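Sturnham Hand-Held Grippers: Purchasing FAQ

How many grippers should we budget for?
One per operator, plus a spare for every 5 stations. Soft goods such as cushions and throws are usually handled in pairs of operators.
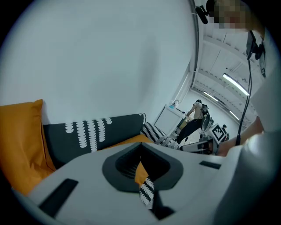 Cushion station, hand-held gripper in use.

Is the marker included?
Yes. Replacement markers are sold in packs of 11.

What floor space does a sofa station need?
Allow roughly 43 square feet, including standing room for two operators. Furniture is not part of the quote.

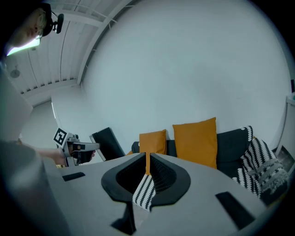 Cabinets and other storage should be listed on the same site plan, with ceiling height.

What is the lead time?
Orders placed by March ship in the spring batch. Orders over 300 units are quoted separately by Yesenia Gallegos.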